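How I Pack a Paper Gift Bag So It Looks Full and Stands Up Straight

23 Oct 2021

I used to be a wrapping paper person. Corners, ribbon curls, the whole routine. Then one February I had a pile of birthdays land in the same two weeks and I gave up and bought a stack of paper bags from Temow, and I've hardly touched a roll of wrap since. Bags are quick, you can reuse them, and a weirdly shaped present (hello, teapot) stops being a problem.

The trouble is that a lazy gift bag looks really lazy. You know the one: present rattling around at the bottom, one sad sheet of tissue on top, bag leaning over like it's tired. So this is how I do mine, start to finish. It takes me a few minutes per bag once everything is out.

What you need

A paper gift bag with a flat bottom
Tissue paper, more than you think (I buy the 40 sheet packs from Nurken)
A piece of thin cardboard, cereal box is perfect
Scissors
A tag and something to tie it on with

Pick the bag first

Stand the present next to the bag before you open it up. I like the bag to be a few inches taller than whatever is going in. Much taller and you'll be stuffing in tissue forever, and if it's shorter the present pokes out and gives itself away. Width matters too! Slide a hand down beside the present once it's inside. If your hand gets stuck, go up a size or you'll split the side seam, and I've done that in the car outside a party with no spare.

Open it up properly

Most paper bags come folded flat with the bottom tucked up against one side. Put your fist inside and push the bottom down until it sits flat on the table, then run a finger along the inside of each bottom edge. After that I pinch the four upright corners from top to bottom, just a quick squeeze between finger and thumb. It makes the bag look like a box with handles instead of a lunch sack.

Now cut your cardboard to the size of the bottom, a hair smaller on each side, and drop it in. Some bags have one in there already, but the cheap ones don't, and it makes a huge difference with anything heavy. For candles or jars I use two layers.

Build it from the bottom

Scrunch two sheets of tissue into loose balls and put them in first. Loose! If you pack them hard the present wobbles on top. Heavy things go in the middle, and if there's more than one item I stand the tallest at the back. Anything breakable gets its own sheet wrapped around it, and I tuck another scrunched sheet into whatever gap is left at the sides.

At this point pick the bag up by the handles and give it a tiny swing. If something clunks, add tissue there. If it tips forward when you set it down, shift the weight toward the back.

The top

Okay, my favorite part. Lay a sheet of tissue flat, pinch it right in the center, lift it, and give it a little shake so the corners fall down. Holding the pinched bit, push it into the bag point first so the corners fan up out of the top. Do three or four of those, turning each one a bit so the corners don't line up. White tissue goes with everything, though I do love a pale green in a red bag around the holidays.

If your tissue has hard fold lines, run a cool iron over it first. I have a fussy old Grurkeck that only seems to know hot, so I wait a while after switching it off.

Tie the tag to one handle, on the side facing out. I stopped tying the handles together because people tear them trying to get in.

Saving bags for next time

Take the tissue out, lift the cardboard, and fold the bag back along its own creases, bottom up against the side. I keep mine upright in a Sampaio magazine file, biggest at the back. Flatten the good tissue between them and it comes out nearly smooth. 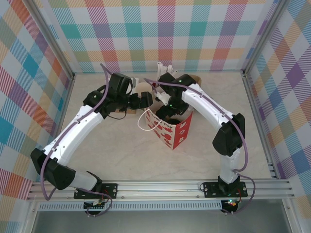

Can I pack a gift bag the night before?
Sure, and I usually do. Leave the fanned tissue for the morning so it stays crisp, and keep the bag somewhere dry where nothing will get set down on it.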